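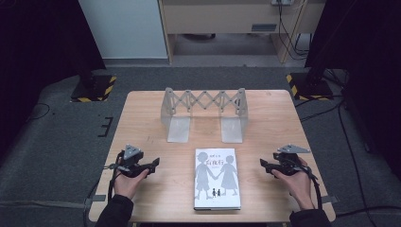

Figure 3. Table station with the hand-held gripper pair, book and expandable lattice stand.

3.2 Station set-up and upkeep

The station at Gindton is one table and two hand-held grippers, left and right, both cabled. Stand bases are on the floor past the far side of the table, hazard tape round them. Operator works from the near side (Fig. 3). Cables go off the sides of the table, never across the top. We ran them across the top in the first month and lost a connector that way.

Daily check takes place before 9 a.m. and is the same each time. Open and close both grippers fully, look at the jaw tips, wipe the plates, tug each cable lightly at the tool end. Opening is logged as a raw value up to 255. If a fully open gripper reads anything less the zero has drifted and the tool is re-homed before any work is recorded. Czesław Szewczyk wrote the re-homing script; it lives on the station computer and on the Virner share.

Plate screws are the weak point. They back out with use, left tool worse than right, reason not known. Current rule is to re-torque every 500 grasps. At 200 we found nothing loose, at 3,000 (December, before the rule) one plate had shifted enough to spoil the opening value for a whole batch. That batch was thrown out. Thread lock was tried and dropped, made plate swaps too slow.

Test objects are kept plain. A paperback lying flat is a fair check on jaw height, as the tips have to get under or round a thin edge close to the table top. The lattice stand is harder. It's translucent and it changes length, so the operator can't rely on a fixed grasp point. Paper cups are used for light grasps only and are replaced as soon as the wall gives. Colour of the object isn't controlled for.
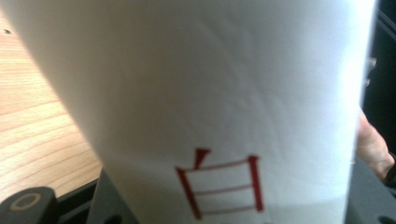
How is closing force kept low enough for thin-walled objects? By the operator's hand alone, with the opening value checked afterwards; the tool has no force limit of its own.

That leaves a fair bit to training. Danuta Kaczorowski went through the logs for the second Stinberg batch and marked every grasp where the opening value dropped sharply after contact. Most came from new operators in there first hour. We now give that hour over to practice and don't keep the data.

Spares held at the station: one plate pair, one cable per side, screws. Anything else goes back to Witkowska for repair. Both tools are re-homed on return, even if only one was opened up, and the log gets a line saying wich cable was fitted.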